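4.2 Grasp phase segmentation

The policy is trained on bimanual folding demonstrations recorded with hand-held grippers. Each demonstration is cut into phases before training, and the cuts come from Latach, our labeling tool. Latach reads the gripper width and the estimated tool pose and proposes a boundary wherever the width settles for at least 10 consecutive samples. The set used in this section has 216 demonstrations, which gave 831 proposed boundaries.

Dark garments are the hard case. Folds, waistbands and belt loops have little contrast against each other, so the visual encoder gets few cues about which layer is being held. Figure 3 shows a view of this type, with metal snaps and a line of double stitching among the few distinct features on the black fabric.

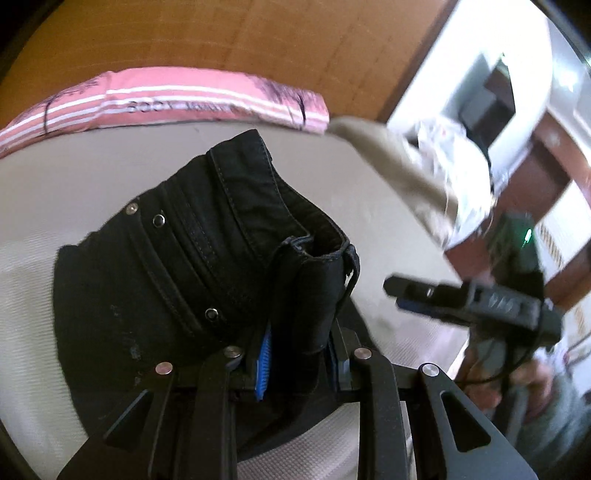 Figure 3. Wrist view with a black garment at the fingers.

Oddsson objected to this scheme when an early draft was circulated, arguing that a settled width says only that the fingers have stopped moving, and that a phase label should also require the cloth to move with the tool. We tested the suggestion by adding a flow check to Latach. It rejected 28 of the proposed boundaries, most of them on thin cloth where the fingers had closed on each other.

4.3 Planner input

The planner, Vorkix, does not use the raw image. It takes a cloth mask, the two tool poses and the current phase label, and returns the next pair of grasp points. Masks are computed before lens correction – undistorting first cost us pixels at the border, where the second tool often enters. The price is that straight hems reach the planner as curves. In Figure 4 the edges of the black sheet are bowed in this way, and a corner detector tuned for straight lines is a poor fit. We therefore fit each hem with a low-order curve and take corners where two fits meet.
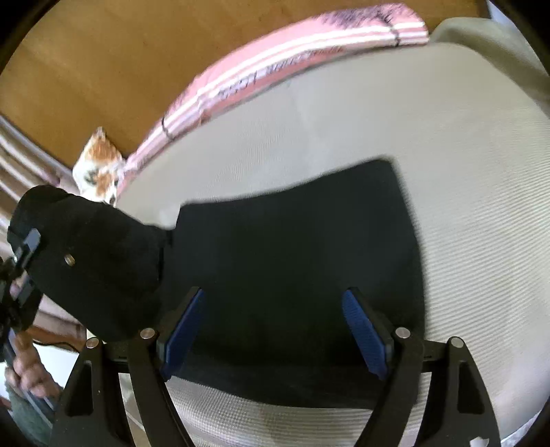 Figure 4. Wrist view with black fabric laid flat on a light grey surface.

Mask quality depends mainly on the contrast between the cloth and its support. We trained the segmenter on the Droltcombe split, which mixes plain and patterned supports, and kept its weights fixed for all later experiments. Black cloth on a light grey surface, as in Figure 4, is the favorable case for the outer contour. The finger pads are a separate problem. They are blue and stand out from the black fabric, but the gripper body is black as well, so we remove it with a fixed template indexed by gripper width before the mask is passed to Vorkix.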